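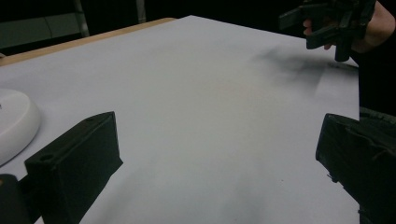 Last changed March 16, 2022

Black knit top pilling and going gray, can I save it for a trip?
Posted by Siriporn Wattanapong

Okay so I have this long-sleeved black top with ribbed cuffs that I bought from Meesuk in January, and I have basically lived in it ever since. I wear it under a blazer, over a dress, with jeans, on planes, everything! The trouble is it's started to pill under the arms and the black is going sort of charcoal. I've been washing it warm with everything else (I know, I know). I leave for a wedding weekend with 3 outfits planned and it's in two of them. Can I bring it back, or do I need to go shopping? I'd like to stay in a carry-on, so please don't tell me to pack a backup for every day.

Wanpen Wiriya

You can save it! I have two of these and I've been through the same thing. Turn it inside out, cold water, gentle cycle, and only with other dark clothes. Then lay it flat on a towel and keep it far away from the dryer. For the pills I use a little battery shaver, the Tekex one, and I go very lightly with the fabric pulled flat over a book. Don't press down near the seams or you'll get a hole, ask me how I know.

For the fading, I did a box of black dye on mine and it came out great, but check the tag first. If it's mostly polyester, regular dye won't really take and you'll waste an afternoon (and possibly a sink). Cotton or rayon is fine. Let it soak the full time on the box and rinse until the water runs clear, otherwise you'll be wearing it on your neck at the wedding. 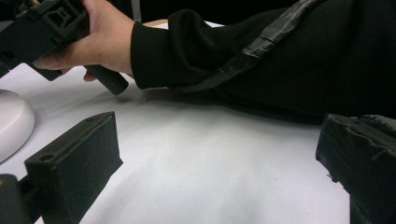
Black sleeve with a ribbed knit cuff

Oh, and for packing, roll it and tuck it inside your shoes bag or wherever there's a gap. Knits don't mind being squashed. Mine comes out of the suitcase looking better than my linen pants ever have.

Trinidad Manalo

just buy another one, they go on sale all the time. I got mine for 20 dollars at Hullmont

Ekkachai Noiphan

I agree with Wanpen on the cold wash, but I wouldn't dye anything this close to a trip. If it goes wrong you're stuck. I'd shave it, wear it for the evening outfit where the light is low, and put something newer on for the daytime one. A dark scarf covers a lot too. Dye it when you get home and you've got a free Sunday.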